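Sachets à fermeture zip Lestley, lot de 155

Référence : Detix 9-30
Distribué par Zisevent
Fiche mise à jour le 8 sept. 2024

Un sachet à zip reste un sachet à zip. Les fabricants parlent de fraîcheur prolongée, de barrière aromatique, de double verrouillage breveté. Nous en vendons depuis 15 ans et nous n'avons toujours pas vu une fraise tenir deux semaines grâce à une fermeture. Voici donc ce que le lot Lestley fait correctement, et ce que nous ne garantissons pas.

Ce qu'il fait
Le zip se ferme d'une seule pression, même avec les doigts un peu gras. Le plastique est assez épais pour supporter le congélateur sans se fendre au pli. Les soudures latérales sont régulières, ce qui n'était pas le cas du modèle Cairns que nous avons retiré du catalogue en décembre.

Ce dont nous doutons
L'emballage annonce 30 lavages. Chez nous, le curseur commence à fatiguer au bout de 9, surtout à l'eau chaude. Passé ce cap, gardez les sachets pour les vis, les crayons ou les piles. La mention « anti-odeurs » nous laisse froids : un demi-oignon reste un demi-oignon, et le réfrigérateur s'en aperçoit dès le lendemain.

Caractéristiques
Contenu : 155 sachets, formats mélangés
Fermeture : zip simple
Congélation : oui
Micro-ondes : déconseillé, quoi qu'en dise la boîte
Lave-vaisselle : non

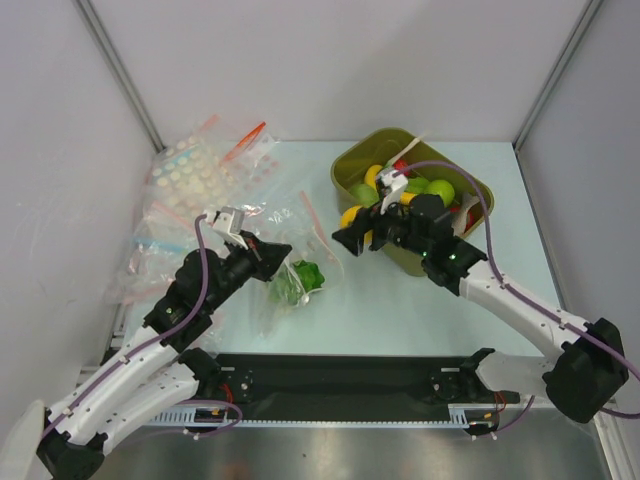 Reste la question du format. Le grand convient au pain tranché et aux herbes en bouquet, le moyen à presque tout le reste. Le petit se discute : trop étroit pour une portion de fromage, trop large pour des épices. Si vous n'utilisez que le moyen, prenez plutôt le lot à format unique, même s'il revient un peu plus cher à la pièce.

Livraison et retours
Expédition sous deux jours ouvrés. Retour accepté pendant 30 jours si le lot n'est pas entamé. Les sachets percés à l'ouverture sont remboursés sur simple envoi d'une photo.

Voir aussi : boîtes Cairns à couvercle, rouleaux de congélation Lestley, étiquettes Detix.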